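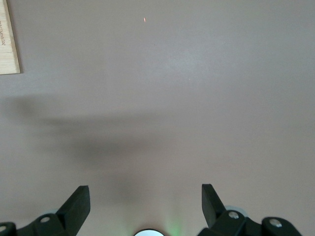 By the Office of Budget and Institutional Planning, Kenthorpe State College
Last updated: October

Tuition Set-Aside and Fee Changes: Frequently Asked Questions

What is the tuition set-aside?
The set-aside is the share of resident undergraduate tuition that the college must hold for need-based grants. It is taken from tuition as it is collected, before money is assigned to departments. It does not appear as a separate line on the student bill.

Does the set-aside apply to nonresident tuition?
No. Nonresident and graduate tuition are outside the rule. Graduate programs may run their own grant funds under separate approval.

What is changing this year?
Two items. The college is merging the library fee and the computing fee into one academic services fee, and it is moving the grant calculation from fall billing to the census date. The tuition rate per credit hour is not affected by either change.

How much is the academic services fee?
A full-time student pays $80 per term. Part-time students are charged by the credit hour, up to the same limit. Students enrolled only at the Gundetti Center pay the same fee as students on the main campus, as they use the same library accounts and network services.

Is the combined fee higher than the two old fees?
For full-time students the total is the same. Some part-time students will pay slightly less under the credit-hour method. The old fees had different minimum charges, and those minimums have been dropped.

Who receives set-aside grants?
Resident undergraduates who have filed a complete aid application and show unmet need after federal and state aid is applied. Last year 978 students received a grant from this fund. Awards are made in order of need, then by the date the file was completed.

What is the largest award?
$800 per term. Awards can be lower if other aid arrives after the first offer.

Why was the calculation moved to the census date?
Enrollment at fall billing is an estimate. Under the old schedule, grants were offered on projected tuition and then corrected, and a number of students received a revised bill partway through the term. Using census enrollment removes most of those corrections. It also means that the grant posts later than it did before.

Will I owe a late charge while I wait for the grant to post?
No, if your file was complete by the priority deadline. A hold for the expected amount is placed on the account and no late charge is applied to that part of the balance. Any balance above the expected amount is due on the normal date.

Does the Kragh Scholarship count against my set-aside award?
Yes. It is treated as institutional aid and lowers unmet need dollar for dollar. The Porach Book Award does not count, because it is paid through the bookstore as credit and cannot be used for tuition.

What happens to set-aside money that is not awarded?
It carries forward to the next fiscal year and remains restricted. It cannot be moved to salaries, building costs, or general operations. The carryforward balance is listed in the annual budget summary under restricted funds.

Can I opt out of the set-aside?
No. It is an allocation of tuition revenue and is not a charge added to your bill.

I dropped a class after census. Is my grant reduced?
Not for a dropped class. A full withdrawal is handled under the refund schedule, and the unearned part of the grant goes back to the fund.

Where do I send a question about my own account?
Billing questions go to Student Accounts. Questions about need or application status go to Financial Aid. This office does not have access to individual records. Both counters close at 4:30 p.m.

Related pages: Refund Schedule | Fee Descriptions | Annual Budget Summary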